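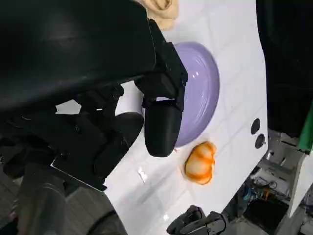 Does a smaller bowl make people eat less?
Student project report, Food and Society module, Urkcombe, March 2021

Background

Most of us have read that swapping a big bowl for a small one cuts how much you eat. The advice turns up in magazines and on the leaflets in the Urkcombe canteen, usually with no source. We wanted to know if it held up among ordinary students eating ordinary breakfasts. Our group went in doubtful, and readers should bear that in mind.

What we did

We asked students in two halls, Patier and Rivas, to weigh their cereal before adding milk and write the weight on a form. Patier used large bowls and Rivas used small ones. In January they swapped over. We handed out 114 forms and got 89 back that we could read. Between them they recorded 2713 servings.

Second helpings were meant to go on a separate line. Plenty of people forgot, or said they had, and six forms had the same weight written in every box. We left those in, which one of us still thinks was wrong.

Results

First servings were smaller in the small bowls. That is hardly a surprise — a small bowl holds less. Once second helpings were added, most of the gap went, and in Rivas it went completely. The Patier figures still leaned the way the leaflet says they should, but the hall also ran out of the popular cereal for part of the trial, and we can't separate the two.

Problems

People who know they are being weighed, so to speak, behave differently. Nobody was blind to the bowl size. We also have no idea what anyone ate at lunch, so a lighter breakfast may mean nothing over a whole day.

An earlier project in Aller hall claimed a clear effect. It looked only at first servings and didn't ask about seconds at all, so we don't put much weight on it.

What we would change

Weigh the cereal boxes at the end of each day and don't rely on forms. Run each bowl size for longer. Until someone does that, we think the canteen should take the claim off its leaflet.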